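26 July 2026

Slept badly, up before the alarm. Wrote this in two sittings, so it jumps.
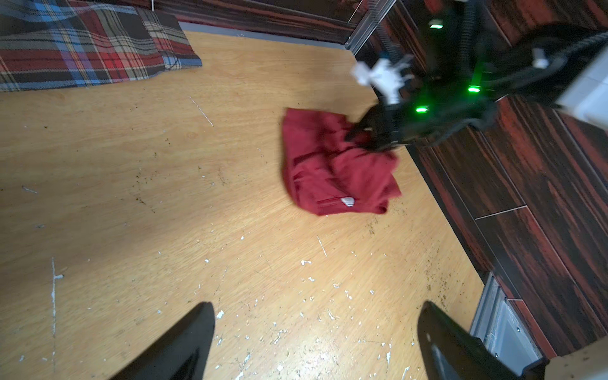
The dark red one, on the table.

First full day on the Porimmont account. They are a small company, listed for less than two years, and they want more fund managers to know their name. Ghazal gave me the shareholder list at nine and told me to have a call sheet by lunch. I had 18 names by eleven and she crossed out six of them. Two had sold already. One had never bought, he only came to the meetings for the lunch. The others she didn't explain.

The call with Bijan Kermani went fine. He runs money at Starkmont and has heard every pitch there is. He asked about debt twice and about the new plant once. I said I would send him the page from the annual report and I did, before four. He wants to talk again in October, after the results. I put it on the calendar with his direct number.

Farzad's draft of the fact sheet came back from Porimmont with almost every line changed. Their finance man, Manouchehr Fallahi, doesn't like the word "growth" on the front page until the auditors are done. Fair enough. We took it out and moved the sales chart up. It looks better anyway – less like an ad. The sheet has to fit on two sides and it still runs three lines over.

Argued with Farzad about the mailing list. He wants to send to all 200 names. I think most of those people stopped opening our mail a long time ago and we should start with the ones who answered in spring. Ghazal said send to everyone and see. So we send to everyone.

Munitz is leaving us at the end of the quarter. Boglárka Bozsik phoned to say so herself, which was decent of her. They are taking it in-house. I worked on that account from the start and I knew the share price was not helping, but I was still low about it for an hour or so. She asked if I would look over their first release once they have one. I said yes without asking Ghazal. Should tell her tomorrow.

Pakzad still hasn't paid for the roadshow. Sent the invoice again.

Walked home the long way. Rice and eggs for dinner. Read 16 pages of the book and lost the thread. Need to buy stamps, call the dentist, and find the Porimmont slides from the spring meeting – I think they are on the old laptop.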